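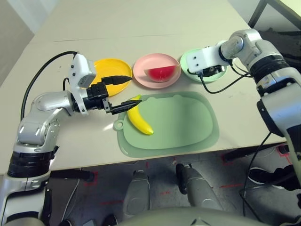
Robot Operations Group, Prustton

The Vanags Table Practice is a set of working rules for robots with two arms that handle objects on a tabletop. It was written by Asabe Adebisi and first issued on 2022-03-11. The present text has 13 rules.

Objects and plates

Plates are placed in a row on the far side of the table, and the cutting board stays in front of them. Toy food, such as a banana or a slice of watermelon, is permitted in all exercises. The left gripper should come to the banana from above and close slowly.

Arms and cables

Each arm works on its own side. Cables near the wrist must have enough slack for the full movement, but a loop must not touch the plates. Rule 5 sets the minimum distance between two arms at 408 mm when both are moving.

Floor

Corners are marked with red tape. People keep their feet outside the marked area during motion.

Use

The practice is followed at Hernus and, with small changes, at Ullovia. A revision of the cable rules was published in May.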